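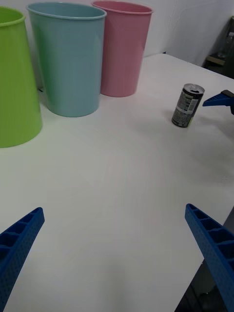 Sorting by colour, part two: bins, liners and the can problem

Nov 7, 2023

I wrote in February that I was going to replace the single kitchen bin with separate ones, and that I would report back once the arrangement had settled. It has now settled, more or less, so these are the notes. They will be of interest mainly to people who also have a long white table and no cupboard under the sink.

The colours

Green is for paper and card. Blue is for drinks cans and food tins. Pink is for plastics, which in our area means bottles and tubs but no film. I chose the assignments before checking the council leaflet, and the leaflet uses a different scheme, with blue for paper. I considered changing over and decided against it. After 61 days of daily use the habit was fixed, and the crates outside have their own labels anyway.

The bins are Hudano, the plain tapered type with no lid. I had looked at the Skaven pedal bins first. They are well made, but a lid adds a movement to every item thrown away, and the hinge needs clearance behind it, so the bin has to stand further from the wall. An open bin can go more or less where you like.

Keeping them on the table

The usual advice is to keep bins on the floor. I tried that for the first month. The floor space by the window is taken up by the radiator, and anything plastic has to be kept well clear of it, which put the bins in the walkway. On the table they are at hand height, and emptying them involves no bending. The cost is table length. I lose one end of it and still have enough left to lay out post and do the sorting.

The wall behind also stays cleaner than I expected. I wipe it when I wipe the table, with warm water and a small amount of washing-up liquid.

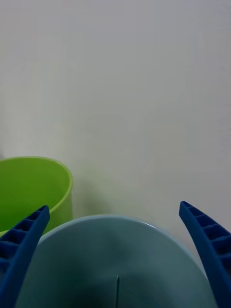
Liners were the next question, and I have stopped using them for everything except plastics. A liner in a tapered bin slips down under load unless it is folded well over the rim, and the fold then catches on cans as they go in. The bins have a rounded rim, as on the blue one, and a bag has very little to grip on a curve like that. A clip would hold it, or a large elastic band, but both have to come off each time. Paper needs no liner at all. Cans need none if they are rinsed, and I rinse them.

For the plastics I use Fultoswood bags, sold in rolls of 30. They are slightly too tall for the bin and I fold the extra down the outside. A roll lasts well over half a year at our rate.

Cans

Most of the effort has gone into cans. An unrinsed can left overnight leaves a sticky ring, and a rinsed one put straight in leaves a pool of water in the bottom of the bin. The procedure is now as follows.

1. Empty the can fully over the sink. Hold it upside down until the dripping stops.

2. Put in a splash of water, swirl it and pour it out. One rinse is enough for fizzy drinks. Anything with milk or fruit pulp in it needs two.

3. Stand it upside down on the rack for an hour or so.

4. Put it in the blue bin whole. I used to crush them with a Hattori wall press, which works, but our collection asks for cans uncrushed and the press has gone to the garage.

5. Leave full cans on the shelf until they are wanted. If a can is standing on the table, pick it up and check the weight before assuming it is empty.

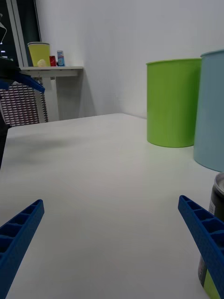
Capacity and emptying

I kept a tally of everything that went into the bins between the first post and this one. The total was 2,806 items, of which cans came to a little over 300. Paper was by far the largest group, and most of that was envelopes and packaging inserts.

The green bin is emptied twice a week, the pink one once. The blue one could be left for a fortnight, but I empty it with the pink to keep the routine simple. Each is washed monthly and dried upside down in the bath.

Two points are still open. Glass goes straight outside at present, one jar at a time, and a fourth bin would take up more table than I want to give it. Batteries are in a jam jar on the windowsill. I will look at both over the winter - the glass first, as there is more of it.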